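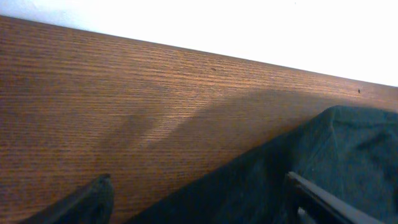
Do short corners lead to more goals than corners crossed straight into the box?
In the matches we looked at, the short ones did slightly better, but the gap was too small to rule out chance.

Short Corners and Crossed Corners in the Gretus League
Final project report, Introduction to Sports Statistics
Submitted 7/29/25

1. Background

A corner kick in soccer can be taken in two main ways. The kicker can send the ball directly into the penalty area, or pass it to a teammate standing close by, who then crosses, dribbles or passes again. Fans tend to dislike the second kind. At the matches our group has been to, a short corner that ends with the ball going back to the halfway line gets a groan from the home side every time.

We wanted to check whether the groan is fair. The question has been studied for large professional leagues, but we found nothing on small semi-professional ones, where teams train only a few evenings a week and may not have much time for set pieces.

2. Data

The Gretus League has 6 clubs. Each plays the others home and away, so a season is 30 matches. The league keeps written match logs, and since it also films every match from the main stand, most entries can be checked against video. We used nine complete seasons.

The logs list 2,813 corners. We could not watch all of them in the time we had, so we numbered them in a spreadsheet and drew a random sample of 1,000. If the video for a sampled corner was missing or the camera had lost the ball, we replaced it with another random draw. Most of the replacements came from matches at Tremblay, where the stand is low and people walk in front of the camera.

3. Method

For each corner we wrote down the following:

Type: short or crossed
Side: left or right
Score at the time: attacking team ahead, level or behind
Shot by the attacking team within 20 seconds
Goal by the attacking team within 20 seconds
Shot by the defending team within 20 seconds

We counted a corner as short if the first pass went to a teammate outside the penalty area and within 15 yards of the corner flag. Everything else was counted as crossed, including low balls to the edge of the box. Those were hard to classify, and we changed the rule once in March before settling on this version. All the corners coded under the old rule were done again.

The 20-second limit was started from the moment the ball was kicked. We picked it after watching a few matches that were not in the sample. A shorter limit cut off some short corners while the attack was clearly still going.

To see if we were coding the same way, two of us coded the same 100 corners without looking at each other's sheets. We agreed on type for 96 of them and on shots for 94. Most of the disagreements about shots were headers that may or may not have been aimed at the goal. We talked those through and used the agreed answer.

4. Results

Of the sampled corners, 212 were short and 788 were crossed.

Shots within 20 seconds
Short: 61 of 212 (28.8 percent)
Crossed: 205 of 788 (26.0 percent)

Goals within 20 seconds
Short: 9 of 212 (4.2 percent)
Crossed: 26 of 788 (3.3 percent)

Shots by the defending team within 20 seconds
Short: 5 of 212 (2.4 percent)
Crossed: 11 of 788 (1.4 percent)

We ran a two-proportion test on the shots and got a z value of 0.8, well below the 1.96 needed at the 5 percent level. Goals were too rare for us to say much. If two of the short corner goals had hit the post instead, the two types would have come out the same.

The counterattack numbers surprised us. We had assumed that crossed corners were the risky ones, with so many players forward. Several of the short corners that went wrong did so at the first or second pass, when the ball was lost out wide and the defending team had open field ahead — but with only five cases we can't call it a pattern.

5. Differences between clubs

Clubs did not use short corners equally. Rivel took the most and Jirnitberg the fewest. Rivel also had the better record in the league over those years, and that causes a problem for our comparison. A good team will get more shots from any kind of corner, so part of the small lead for short corners may only show that a strong team likes them.

We tried splitting the results by club. The groups became so small that the percentages jumped around, and we left them out of this report.

Score mattered as well. Teams that were ahead used short corners more often, and late in matches some of these were plainly meant to use up time near the flag. We did not remove them. Looking back, we should have recorded the minute of each corner so that they could be tested separately.

6. Limitations

The sample covers one league with a small number of clubs, and the same players show up many times. The test we used treats every corner as independent, which it isn't.

Coaches changed over the nine seasons and we did not track that. Tremblay is also probably underrepresented because of the video problem described in section 2.

We only looked at what happened within 20 seconds. A short corner that leads to a second corner was counted as no shot, even if a goal came from the next one.

7. Conclusions

We found no clear evidence that one type of corner is better than the other in this league. Neither type scores often. Our data do not support the complaint that short corners waste a chance, and they don't show an advantage for them either.

A follow-up project could code the rest of the corners, add the match minute, and compare each club only with itself. Coding took us a little under two minutes per corner once we were used to it — the first few evenings were much slower. Anyone continuing the work should settle the definition of a short corner before starting and write down how to handle the low ball to the edge of the box.

The coding sheet and the list of replaced corners are attached as Appendix A and Appendix B.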